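Cell 2 notebook - December, condiment sorting task

09:40. Left arm stopped with a wrist torque fault during the approach to the container cluster. Right arm held position as it should. Log shows 1,406 cycles since the last recalibration. Fault cleared from the pendant, arm backed out by hand, restarted at reduced speed. Same fault on the fourth approach.

Checked the planner output with Gøran. Both hands are given targets in the same cluster and the clearance check uses the bare hand model, without the wrist cabling. The red and black bundle at the left wrist has enough slack to swing.

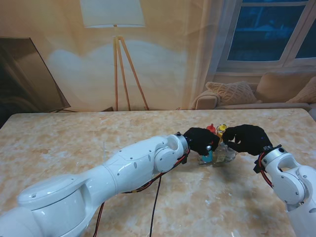
Second fault, 11:15

Different symptom. Left hand reported a stable grasp on the red squeeze bottle, then the finger position drifted by 4 mm over the hold with no change in commanded force. The controller read the drift as closure on an empty hand and increased the current. Ľubica pressed the stop before it reached the limit.

The Dahlgren gloves are my first suspect. The knit stretches between the fingers and sheds lint, and the contact threshold was set on bare fingertips.
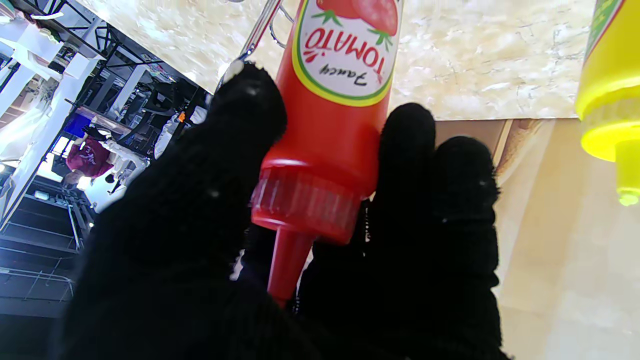
The inverted grip puts the screw cap down at the knuckles, so the fingers bear on the tapered part of the body. Any slip there looks like closing to the encoder. Threshold needs setting again with gloves on.

Open:
Tie back the left wrist bundle, add it to the collision model.
Cap hold current at 600 mA until the threshold is redone.
Ask Vidine whether the drift check can be separated from the empty-hand check.
No two-handed runs until the first item is signed off - Ľubica has the key.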